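Progress report to the Fikstead small grants fund
Project: Geleo, a pair of handheld grippers for recording table chores
Prepared by Elli Juntunen, Treltirum shared workshop
19/02/2019

Where we are

Both grippers are built, wired and in daily use. When I wrote the application I had one working trigger and a box of parts, so I'm very happy to be typing that sentence! The left one went together in a weekend. The right one took most of a month, mainly my own fault for changing the trigger spring halfway through and then having to reprint the housing to fit it.

The job we promised you was setting and clearing a place at a table, using the grippers only, with the motion recorded so that our bench arm can learn from it later. We started with one utensil and a cup and have worked up to a bowl on a saucer, a placemat and wooden utensils with a wire caddy to keep them in. The wood was a good choice. It is kinder to the finger pads than steel, and a dropped spoon doesn't send everybody in the room jumping. 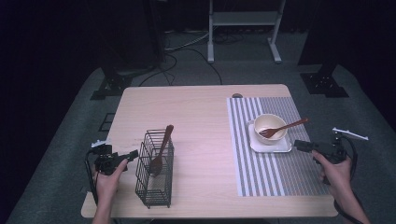
Both grippers at the table, with the caddy on the left and the place setting on the right.

What the money has gone to

The first payment covered the printer filament, the trigger parts, the cables and two sets of finger pads. We have 1,163 dollars left, which is more than I planned for at this stage. Hodoroagă let us have the bearings at cost, and I'd like to put what we saved there toward a second round of pads in a softer rubber.

Recordings

We set ourselves a target of 100 clean recordings for this period and we have all of them. A clean one means both grippers tracked from start to finish and no cable snag. The first evening gave us 10, and I thought we would never get there. Then we began resting the grippers in the same spot before every take, and the pace picked up right away. Two-handed takes are still slower than one-handed ones, but they're so much more fun to watch back.

The fingers

The finger pads are the part I have rebuilt most often. The first version was too narrow and rolled off anything round. The present version is a flat, rectangular pad, and it gives us far more surface to press with when we need to hold something from the side.

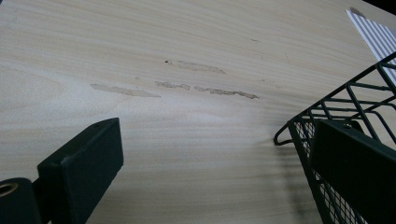
Wire mesh has been our best teacher so far. A pad can press on it nicely and still slide if the angle is off, and you feel that in the trigger a moment before you see it. I have started a notebook page on grip angles, which will go into the build guide. The guide itself is half written - the electronics chapter is done, the printing chapter is a pile of notes and sketches.

Still to do

Cables are the big one. They pull on the wrist at the far end of a reach, and I want to try a lighter type with a clip at the elbow. The top mounts need a stiffer version too, as they flex a little when you move fast. After that comes the first training run on the bench arm, planned for April. I can't wait for that one.

You would be welcome to come and try the grippers yourself before then. Setting a fork down takes most people a few goes, and then they don't want to give the thing back.

Elli Juntunen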